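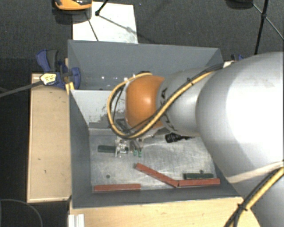

## Keeping a foreign-affairs clippings file at home (without losing the kitchen)

*November 26, 2020*

I've been cutting stories about treaties, summits and border disputes out of the paper for years, and for most of that time they lived in a heap on top of the fridge. Then in September I needed one particular piece on a fishing-rights agreement, spent a whole evening digging, and found it stuck to the back of a pizza menu. So I finally got organized! A few of you asked how I do it, so here goes.

### Cutting and drying

- **Cut the date line first.** I can't tell you how many nice long articles on trade talks I own with no date on them. A story that says "ministers will meet next month" is no use at all if you don't know which month. If the date's at the top of the page and the article's at the bottom, write it in the margin in pencil.
- Use long scissors. I have a pair of Kotora paper shears that go down a full column in three or four bites. Kitchen scissors work too, but wash them first (chicken grease goes right through a map of the Baltic, ask me how I know).
- Damp newspaper can be saved. Lay it between two clean dish towels, put a cookie sheet on top and leave it overnight. Don't iron it. I tried that on an editorial about embassy closings and it went the color of toast.

### Sticking things down

Newsprint yellows whatever you do, but it goes slower on acid-free paper. I use a glue stick called Gudo, just a dab at each corner. Skip the rubber cement, and skip clear tape completely. Mine turned brown and left the United Nations votes looking like a tea stain.

If a clipping really matters to you, photocopy it and file the copy. Copies don't crumble, and you can scribble all over them, which for me is half the fun.

### Sorting

I started out filing by country, and it was a mess. Where do you put a ceasefire with four governments in it? Now I file by argument: who's talking, and what about. I have 9 folders:

1. Arms control
2. Trade and tariffs
3. Sanctions
4. Borders and islands
5. Rivers, fishing, water
6. Refugees and visas
7. Elections abroad
8. Ambassadors coming and going
9. Can't decide

The last one is the fattest, and I've made my peace with that. Inside each folder the newest goes in front. When a story belongs in two places, I put a half sheet in the second folder saying where the real one is.

The folders sit in a Furska box with a lid, on the low shelf in the hall closet. Keep yours away from the stove and off the basement floor. A box that size holds 300 clippings comfortably. I've got 487 in mine and the lid needs a soup can on it.

### The map on the pantry door

This is my favorite bit. I bought a paper world map at Pacheco, the stationery place near me, and put it inside the pantry door with poster putty. When I read about talks somewhere, I stick on a small round label with the folder number. You learn a lot of geography reaching for the rice! Pins would be neater, but ours is a hollow door and they just fell out into the onions.

Check the printing date before you buy a map. Borders and names change, and the clearance rack is full of old ones. (I like those too, but for a different wall.)

### Throwing stuff out

Twice a year I go through a folder with a cup of coffee. Predictions I keep, especially the confident ones. Photos of people shaking hands mostly go in the recycling, unless there's something good on the back.

Next job is the stack of Sunday magazines under the bench. I haven't worked out what to do with the staples yet, so if you have a trick for getting them out clean, please send it over.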